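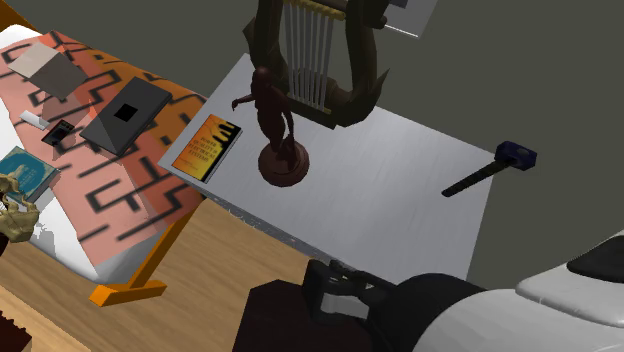 *The tabletop task in Climdale, our simulator. The gripper is near the edge of the table and is not touching any object.*

I want to write about a fault which was in our reports for a long time before we called it a fault. It is my opinion only, and two of my colleagues at Stusaneck do not share it completely.

The task is simple to explain. The arm must reach over a table, take the object it was told to take, and put it in another place. The simulator fills the room with things that do not belong together, a lyre next to a sledgehammer, for example. Visitors laugh at it, but I think this is a good method. A person's home is also full of things that the engineer did not expect.

In August we ran the task 629 times with a new controller. The success rate was high and everybody was content. Then Maribel Echeverri asked a question that I should have asked myself: what did the arm do on the way? She opened the contact logs and found that in 177 of these runs, the wrist or the gripper had pushed against the edge of the table before it went up and over. In most of them the object was later taken correctly, so the run was marked green.

How could this pass? The table in Climdale was fixed to the floor. When the arm pushed it, the table did not move, the statuette did not fall, and the solver gave the arm a small correction, as if a kind hand had lifted it. The controller had learned to use the edge of the table as a guide. In a certain sense it was clever. In the real world it is the behavior of a person who finds the door by walking into the wall.

We learned this in the expensive way. At our test room in Goltardale, the same controller was installed on the Bakke arm, with a real table on four legs. On the second morning the arm came in low, met the edge and continued to push. The table slid until it reached Wilmer Restrepo, who was standing on the other side with a clipboard. He had a bruise on his hip and he was angry, and he was right to be angry. The force limit was set to 50 newtons at the wrist, but the table was light and slid easily, so the limit was never reached. The safety stop did exactly what it was told to do, and a man was still hit.

After this there were two opinions in the team. Fredy Ospina said that the fault was in the model of the table, and that we should give it a true mass and true friction and train again. I agree that this was necessary, and it was done. But I do not agree that it was the fault. If we repair only the table, then next month it will be the bed frame, or the chair, or some other piece that somebody fixed to the floor to save computing time. There is always one more such piece.

The fault, in my opinion, was in what we decided to call success. We measured the end of the movement and we did not look at the middle. An arm that hits the furniture and then picks up the book has not done the task well. I would mark such a run as failed, without half points, also when nothing fell and nothing broke. Amparo Nina thinks this is too severe. She says that people touch the table too when they take a cup, and that a robot which is afraid of every contact will be slow and useless in a small room. It is a fair argument and I have thought about it often. My answer is that a person feels the table and stops pushing. When our controller can show the same thing, I will accept the touch.

There is also the matter of who watches. Precious Maglaya proposed that one person should look at complete recordings of green runs each week, chosen by chance, from the first movement to the last. It is boring work. I did it for the old runs, and the low approach was visible to me quite early - not in the numbers, but in the way the wrist stayed below the tabletop when it should already have been above it. A person with no training in robotics would have noticed, I believe. We had looked only at the red runs, and the red runs were not where the problem lived.

Wilmer now stands behind a line on the floor, and the table in Goltardale has rubber feet. I am glad about the line. About the rubber feet I am less glad, for they make the real table more similar to the wrong one, and I have asked that they be taken off again before the next test.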